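3.2 Folding habits at home

I'll admit I started this part of the study out of plain nosiness. We mailed the laundry survey to 384 households in Clollen and Hondside, and 341 wrote back, which thrilled me!
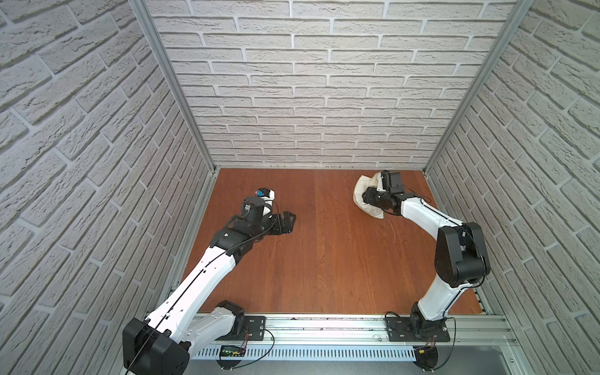 Most people told us they fold at night, often in front of the TV, and I do too. Towels came first and fitted sheets came dead last – one person in Hondside just rolls them into a ball (I felt seen). The Clollen answers ran longer and grumpier, mostly over who folds whose socks.
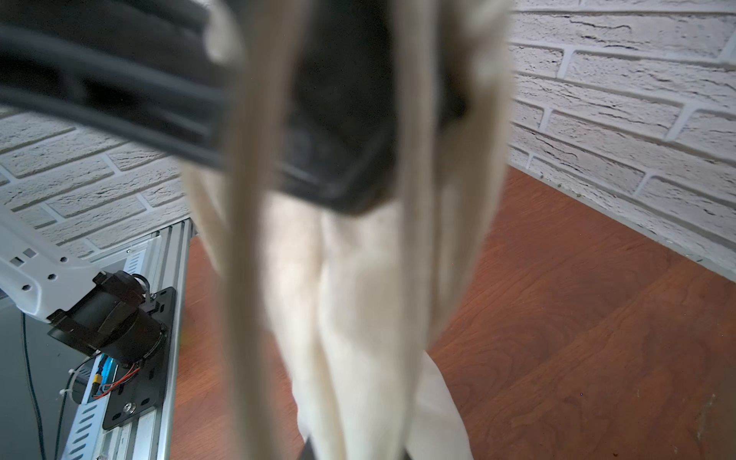
Figure 2. Cream-colored cloth hanging in long folds.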